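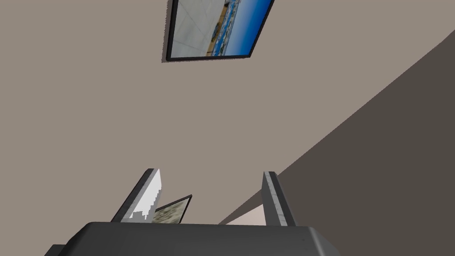
Report on Our Visit to the Simulation Open Day at Dilavano
Course project, service robotics elective, written up in August

When our class was told we could pick any automation site for the visit part of the project, most of the groups went straight for factories, and I can't blame them, because factories have the big orange arms and the free lunch. Our group of four picked Dilavano instead. They are a small outfit in Brikevdale that builds simulated homes for household robots to practice in, and we had all heard the name from an older class that came back very enthusiastic. We wanted to see what the work looks like day to day, and I am happy to say we got plenty of that (and a lunch too, in the end).

The open day started at 9, which meant a very early bus for all of us. We were given coffee and put in a room with a long desk and a big screen, and the morning was a guided demonstration of a project they call Ilitz. Ilitz is a furnished bedroom that exists only inside the computer, with a two-armed robot standing in it. The staff can look through cameras on the wrists or through one up on the robot's body, and they switched between these the whole time they were talking. It took me a good while to get used to the wrist views. The room tips over whenever the arm turns, and you lose track of which way is up – I had to look away at the coffee table once or twice.
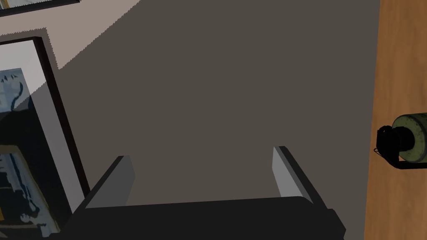
Our first question was how you decide what goes into a room like this, and the answer was longer than we expected. Every object costs something to draw and something to calculate, so there is a constant back and forth between making a room feel lived in and keeping it fast enough to be useful. I had assumed the walls would be left bare to save effort, but there is framed art hung up with a proper white mat around it, and the wood on the right side even has a faint grain. The shadows and edges are where you notice the savings. Where the pale wall meets the dark gray, the line goes up in little stair steps, and one of my group members asked about that right away. We were told that kind of thing is a setting, and that you turn it up for a brochure and leave it down for everyday work.

After the break we moved on to how the arms are driven. At Dilavano a person can steer them with a pair of hand controllers, or a program can do it, and the demonstration used both. Two of us were allowed to try the controllers. I was one of the lucky ones, and I would love to report that I did well! The open gripper is a lot harder to place than it looks on the screen, mostly because you have no feeling in your hands when you touch something. My partner was calmer and much better at it, and kept stopping to look at the body camera before each move, and the staff said that was a good habit to have.

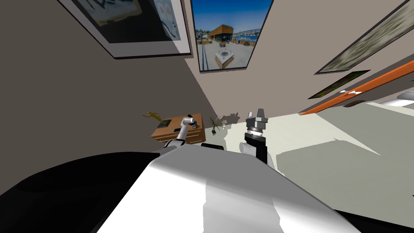 We also learned that a run is made up of many small attempts, and that each attempt is saved with everything the cameras saw. Someone then goes back and sorts them. This was the part I had never thought about before the visit, and it is a big share of the working day there. At the desk next to ours a person was doing only that, going through attempts one after another and typing short notes, with a sandwich on the side. Our notes say the sorting rules fill 5 pages and have been rewritten more than once. We asked for a copy for our appendix and were politely refused.

The last session was about a second project, Salgado, which is still being planned. It will use the same robot in a kitchen. We saw only sketches for it, so I will leave it out of the results section, but the talk about drawers and hinges was very useful for our own design task and we have changed our plan for the sliding door because of it.

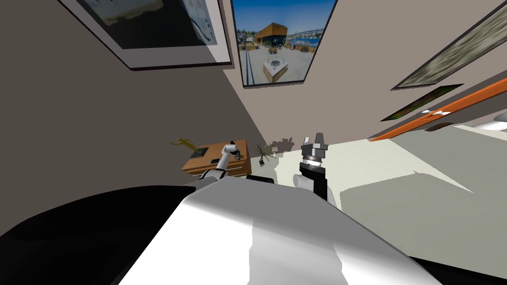 Figure 4. Body camera view of the Ilitz bedroom, with the left arm reaching over the nightstand and the right arm raised.

If another group wants to go next year, I would suggest writing your questions down the night before. We had nine, and we got through all of them only by eating quickly. I would also ask for more time with the controllers, as the two who did not get a turn were (quite rightly) a little jealous on the bus home. Our full list of questions, with the answers as we wrote them down, is in the appendix, followed by a sketch of the revised sliding door.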